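Wavthorpe show lead, 17 weeks on

I bought the Wavthorpe in September for my Whippet, and oh, I love this lead! It sits high on the neck and never slips.

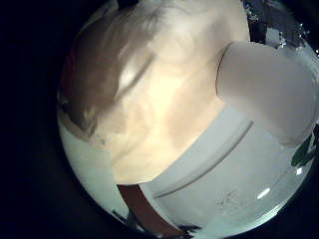
Ndlovu wrote to me that hers stretched a little after 200 outings, and she still wouldn't swap it.

We wore it at the Adumar specialty (Best Puppy Bitch!!) and she moved like a dream.
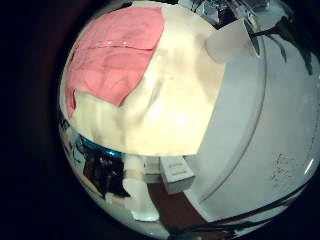

Pink and cream fabric, soft folds

The clasp is small, so practice at home first.

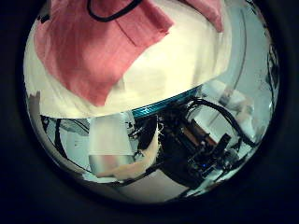
Mine went on a Saluki and the slide held all day, a reader from Clivulura adds.

I've ordered a second for her brother.

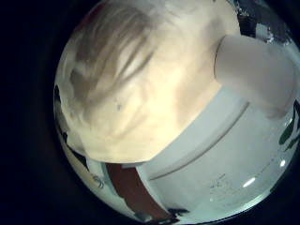 Does it suit heavier breeds? I'd go for the wider version with those.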